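Equipment | Handheld and wrist-view collection

Reading time: 4 minutes

The Ullgate wrist collection kit

We built the Ullgate because we were tired of gathering demonstrations in one corner of one lab. It's a two-finger gripper with a small camera at the wrist, a logging box about the size of a lunch tin, and a teaching handle that lets you guide the arm through a task by hand. You bolt it on, run one cable back to the box, and start recording. Our own team in Dunduvcombe had the first unit working on a kitchen counter before lunch, and by the evening we were arguing over who got it next!

The whole idea is that the camera sees what the fingers see. When you teach a pick, the view closes in on the object, the fingers come up on both sides of it, and the last few inches of the approach (the part a policy usually gets wrong) fill most of the picture. The box saves video, finger opening and arm position together on one clock, so there's no lining things up afterward.

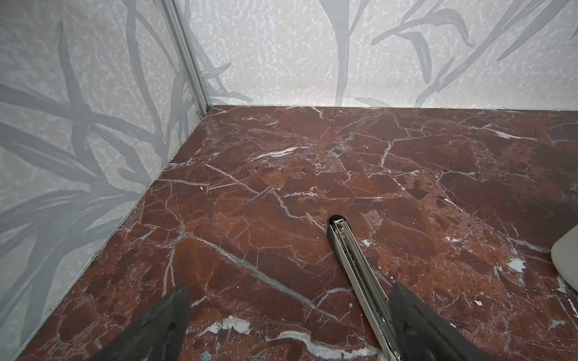 Real rooms are where the kit earns its keep. A gray lab bench teaches a model very little about surfaces, and people's homes and shops are full of patterns, shine and stone. We love collecting on awkward backgrounds, and a red marble floor with white veins running all over it is a great one: the veins are thin, they branch everywhere, and a small model will happily mistake them for edges worth grabbing. Put a slim silver-and-white object down on that, open the fingers to either side of it, and you have a very useful piece of training data. Leafy wall panels behind it only help. We tell new users to record the same pick on the busiest surface they can find as early as they can, then go back to the plain ones.

Mairéad Moriarty, who wrote most of the recording software, set the default episode length to 50 seconds. You can change it, but start there. Short episodes are easier to throw away, and you will throw some away. Press the side button once to keep an episode, twice to discard it. A discarded episode stays in a holding folder until you empty it, a change we made in March after Hanrahan (our test arm, named after the street it came from) lost a good afternoon of drawer pulls.

How many demonstrations do you need? For a single pick with one object, we've had nice results from roughly 70. For a mixed set of small household things in several rooms, plan on 600 and keep going if you're enjoying yourselves. The box holds 1000 episodes at the default length before you need to copy anything off.

What comes with it
- Gripper with two dark gray fingers, plus one spare pair
- Wrist camera and bracket
- Logging box, power supply and cable
- Teaching handle
- Printed setup guide

The finger pads scuff with use. Light scuffing doesn't bother the recordings, so carry on until the grip starts to slip, then swap them with the small hex key in the lid.

If you're near Ikodstead, come and try one. We keep a unit set up in the front workshop, and you're welcome to bring your own objects, the odder the better.

Contact the Ullgate workshop, Ikodstead | © 2020 Ullgate | Back to top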